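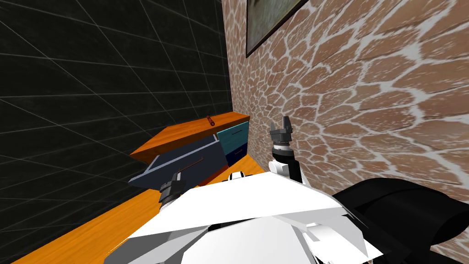 News > Press Releases > Financing

3 min read

Print this page | E-mail this release

Brenis Opens Revenue-Based Loan Facility for Small Agricultural Processors

Brenis, a lender to small and growing businesses, has opened a revenue-based loan facility for agricultural processors in the Nishad and Turusach districts. The facility will accept applications from November.

Repayments are set as a fixed share of monthly sales and fall in months when a borrower sells less. Each loan carries a repayment cap, agreed at signing, and closes when the cap is reached. Borrowers do not give up equity. Land titles are not required as collateral.

Loans start at $4,000. The standard term is 24 months, with one extension available if sales drop below the level stated in the agreement. Applicants must have been trading for at least two full seasons and must supply sales records for the same period. Handwritten ledgers are accepted if they can be matched to bank or mobile payment statements.

The terms were drawn up after a survey of 113 processors in the two districts. Most respondents had been refused a bank loan at least once, and the reason given most often was a lack of fixed assets. Demand was highest for working capital to buy raw crops at harvest, followed by drying and milling equipment.

Applications will be screened by Plillent, which will also collect monthly sales reports from borrowers. Reports are due on the 15th of each month and can be filed by phone or through the Plillent web form. A late report does not count as a default, but repayments are calculated on the previous month's figure until the new one is received.

Brenis will publish portfolio data every six months, including approval rates, average time to repayment, and write-offs by district. Borrower names will be withheld. Pricing will be reviewed after the second data release, and any change will apply to new loans only.

Eligibility rules and the application form are available from the Brenis offices in Nishad and Turusach.

Print this page | E-mail this release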